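Right, a few of you asked how the move to the new yard at Dromine went, so here's a short thread while the kettle boils.

We ran the tree and stump side out of a rented shed in Tennant for 13 years. Good neighbours, terrible driveway. Anyone who's backed a chipper up it will know the one.

The new place has a proper concrete apron, three-phase power and room for the mulch bays. I've wanted mulch bays since before I could reverse a trailer. 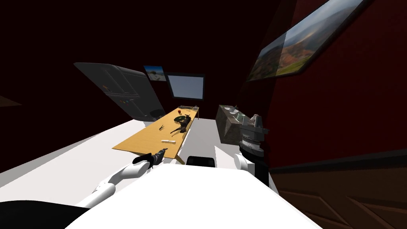
Bays are six metres deep. Hardwood chip on the left, pine in the middle, and the mixed stuff goes to the far end for the councils and the horse people.

The Rurkness grinder came across on a float. Second-hand, 86 horsepower, and it eats red gum stumps like they're Weet-Bix. Still needs new teeth before November though.

Crew's up to 12 now, counting the two apprentices. Both are doing their climbing tickets at the moment — very keen, very sunburnt.
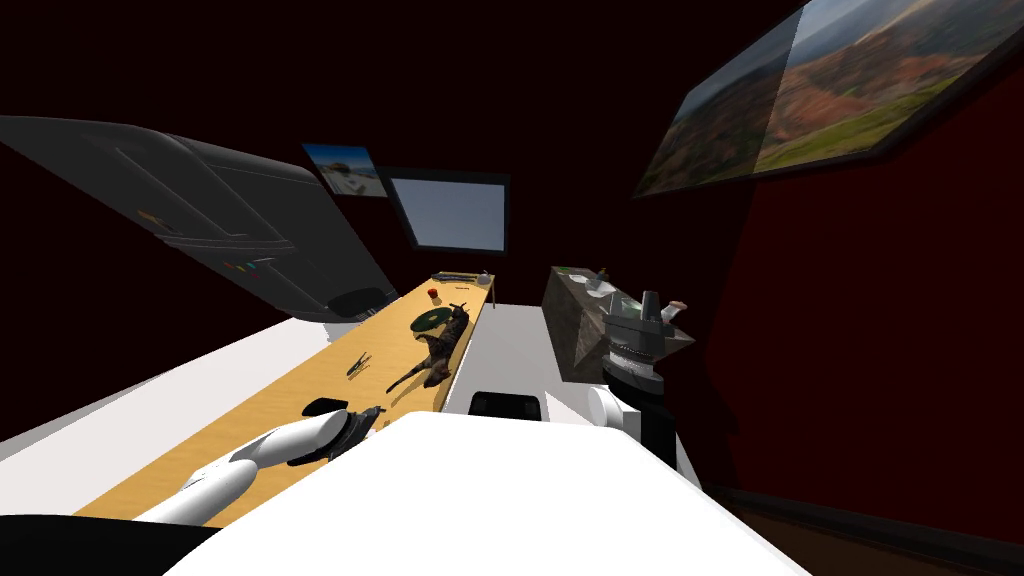
Biggest headache was the green waste licence. Different council, different form, and they wanted a drainage plan for a paddock that hasn't seen a puddle in years. Got there in the end.

We're still doing all the Selline jobs, same phone number, same rates till the end of the financial year. Firewood too, but you'll have to bring your own ute.

Gate's open from 7. Come in by the back road, the front one's still all potholes.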